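4. Fitting the Otlow under-sink filter

Read this section through once before you touch a wrench. The box says "installs in 21 minutes." We have never managed it, and the person who wrote the box has not offered to show us.

4.1 Before you start

1. Check that you have the filter head, the cartridge, the bracket, 2 push-fit elbows and the coil of white tubing. If the elbows are missing, contact Drirnolska with your order number. Do not use the ones from an old ice-maker kit, even if they seem to fit.

2. Clear out the cabinet. All of it. Working around the bleach and the spare sponges is how tubing gets kinked.

3. Shut off the cold supply at the stop valve. Older valves often turn all the way and still let water by, so open the cold tap and wait. If it keeps dribbling, shut the water off at the main.

Note: The cartridge does not soften water. Some store listings claim it does. Spots on your glasses will be there next month too.

4.2 Choosing the spot

4. Hold the bracket against the cabinet side wall and leave a hand's width below it for changing the cartridge. The paper template is printed slightly small in some batches, so mark your holes from the bracket itself.

5. Check the light. If your sink is under a window, do the job in the daytime and you may only need a flashlight for the back corner. 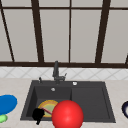

Fig. 7. Window above the sink area.

6. Screw the bracket in by hand. A power driver will strip particle board before you notice.

4.3 Connecting the tubing

7. Cut the tubing square with a sharp blade. Scissors crush the end, and a crushed end leaks.

8. Push each end into its elbow until it stops, then pull back on it. If it slides out, it was never in.

Caution: Do not wrap thread tape around push-fit ends. Plenty of videos recommend it. Those joints leak.

9. Connect the supply side to the port marked IN. The arrow on the head is molded in shallow plastic and is easy to misread.

4.4 First flush

10. Open the stop valve slowly and look at every joint with a dry paper towel under it.

11. Run the cold tap for ten minutes. Gray water at first is carbon dust. You can leave the dishes where they are, but wash them afterward.
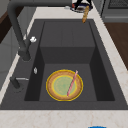 Solange Hiebert writes that her water was still gray after the full ten minutes, and that the Prusia helpline told her this was "within the normal range." She ran it for another ten and it cleared. We would do the same, and if it is still gray after that, take the cartridge back.

12. Check the joints again the next morning. Slow leaks like to wait until you have put the sponges back.

Section revised 29/08/2018. Replacement cartridge: part 597.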